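Session 12: Kit Review, the Drater Hand-Held Gripper

Gerardo Carbone, 3 Mar 2021

We get to try a kit I really like today! The Drater is a two-finger gripper you carry in your own hand, with a camera looking out between the fingers. You do the chore, it records the view, and a robot arm can learn from it later. Setup took me 20 minutes (most of it spent hunting for a cable).

Our bench task is the dispenser and the jars. Watch how much of the view the fingers take up, and where the powder jar sits between them.
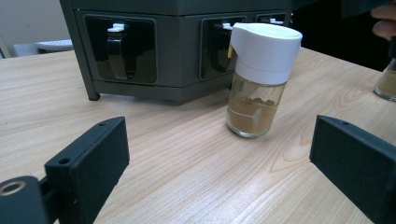

What to look for

Clear glass is tough for any vision system, so try the jar from several angles. The white lid is a much easier target. Note how the dark levers read against their glossy black openings.

For next time

Record 20 short runs per pair and bring notes on grip comfort. We compare with the Skonlow kit in October, and I can't wait.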